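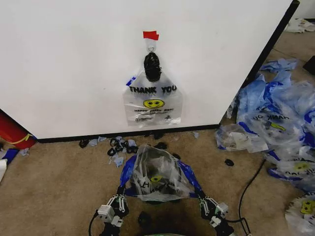 A "THANK YOU" bag on a wall hook.

Looking After Records, Sleeves and Small Music Gear at Home

By Menaka Khan
January 17, 2026

I have 571 records in a two-bedroom apartment in Lusley, plus a turntable, a guitar and a box of cables. These are the habits that have kept most of it in working order.

Storing records

Stand them straight up. A stack laid flat will warp the ones at the bottom, and a row that leans will do the same more slowly. Fill each shelf section until the records hold each other upright but you can still pull one out with two fingers. Keep the shelf away from radiators and out of direct sun. My worst loss was a live double album left by a south window one March.

Replace paper inner sleeves with plastic-lined ones. Paper sheds dust and can scuff the surface. Put the inner sleeve in with its opening facing up, so the record can't roll out when you tip the jacket.

Cleaning

Run a carbon fiber brush over the record before every play. Let the platter turn and hold the brush still for two or three turns, then sweep it off toward the edge. For fingerprints, use distilled water with a very small drop of dish soap on a microfiber cloth and follow the grooves. Rinse with plain distilled water. Keep the label dry. 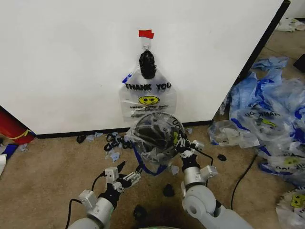

Stand the record in a clean dish rack until it is completely dry, and don't put it back in the old sleeve.

The stylus needs cleaning too. Brush from back to front only, never side to side. I log playing hours in a notebook and check mine for wear at 500, though your manual may give a different number.

Cables

Don't wrap a cable around your hand and elbow. It twists the wire inside and the cable will fail near the plug. Make loose loops, let it fall the way it wants to, and close it with a hook-and-loop tie. Label both ends with masking tape - "turntable left," "amp in" and so on.

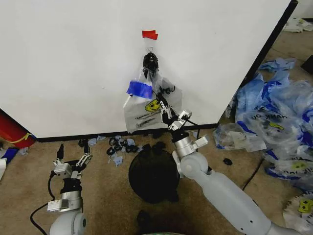
Throw out any cable that crackles when you bend it, or cut the end off and solder on a new plug if you know how.

Guitar

Wipe the strings after playing. Keep the case closed, with a humidity pack inside during the heating season. If the guitar hangs on a wall, use an inside wall.

Jacket repair

Split seams can be closed with a thin line of acid-free glue on the inside. Press under a book overnight, with wax paper between. Clear tape yellows and pulls the ink off when you remove it.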